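Home | Downloads | Manuals | Vikell Bench Cell | Section 7 | Contact

VIKELL BENCH CELL, OPERATOR GUIDE
Section 7: House Rules for Two-Arm Work
Revised February 18, 2025

Sections 1 through 6 told you how to bolt the thing down and wake it up. This section covers how to live with it. Most of these rules were added after a support call, and a few were added after the same support call, placed again by the same site.

7.1 Before you power the arms

1. Walk all the way to the far side of the bench and look at it from there. Things hide behind baskets.
2. Clear the work surface down to the items in the current task. Coffee is never an item in the current task.
3. Set out the container first and the cloth second. Square the container to the front edge of the bench. The arms will cope with a crooked one, but your records won't match anyone else's.
4. Check both sets of finger pads for tears and for grit. Replace pads in pairs. One fresh pad and one bald pad will grip like a person wearing one mitten.
5. Trace every hanging cable from top to bottom by eye. Move both arms through their full reach by hand, power off, and confirm that neither one touches a cable anywhere along the way.
6. Press the stop button. Confirm that it stops things. Reset it.

NOTE: Step 6 is performed at every start-up, including the ones where you did it an hour ago.

7.2 Marking the keep-out line

1. Run floor tape on all open sides of the cell, 73 cm out from the bench edge.
2. Partition panels may stand in for tape on the sides they cover. They must stay upright when leaned on, as somebody will lean on them.
3. Leave a gap wide enough for one person to walk out without turning sideways. Don't park a chair in it.
4. Post the name of the operator on duty where it can be read from outside the line.

CAUTION: A partition is a reminder with feet. It will not stop an arm, and it will not stop a visitor who wants a closer look. Only the operator at the stop button does either.

7.3 Speed limits

With a person inside the line: arms off. There is no slow setting that makes this all right, and the setting called "Gentle" in the Gavano menu refers to grip.

With everyone outside the line: up to 235 mm per second for cloth and container work. The controller will accept higher numbers. It will accept nearly anything. Keep to the limit until the site lead has signed the form in Appendix C.

7.4 Running a cloth-and-container task

1. Operator takes the stop button. Second person, if there is one, takes the log.
2. Say "arms live" out loud. Wait for an answer from everyone in the room, including the one with headphones.
3. Bring both arms to the ready position above the bench, one to each side of the container.
4. Start the task. Keep your eyes on the grippers and off the screen. The screen can be replayed later.
5. If the cloth snags on the rim or in a handle opening, stop. Do not reach in to help. Power off, free the cloth by hand, and restart at step 2.
6. When finished, return the arms to park and say "arms off." Then mean it, using the switch.

NOTE: Use soft cloth without zippers, buttons or drawstrings. Containers with open mesh walls are fine, but don't let a finger pad press into the mesh. Lift by the rim or the handle opening.

7.5 Keeping the log

Log every stop, whatever caused it. A session of 79 runs with no stops recorded will be read by the Usow review desk as a session in which nobody kept the log. Write what happened in plain words. "Anomaly" is not plain words. "Arm ate the towel" is acceptable.

Logs are kept until the following January, then moved to the archive folder named in your Eze account.

READER COMMENTS (3)

benchrat: Is the 73 cm from the bench edge or from the reach of the arm? Our bench is shallow and the arm hangs out past it.

cell_4_nights: Bench edge, but go by reach if it's longer. Appendix B has the table, on the page after the one you'd expect.

tapeandtea: The link to Appendix C still opens Appendix B. Good section otherwise, we've printed 7.4 and stuck it to the partition.
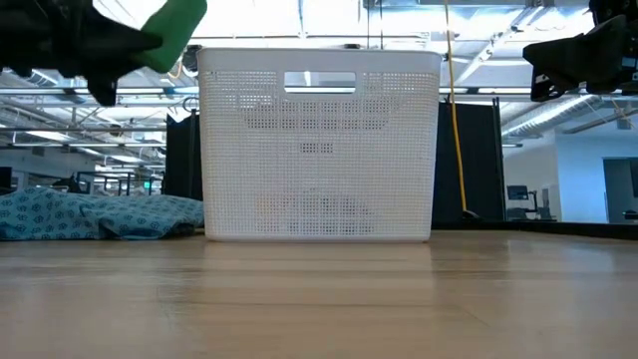 Fig. 7-1. Mesh basket and cloth on the bench, with a gripper to either side.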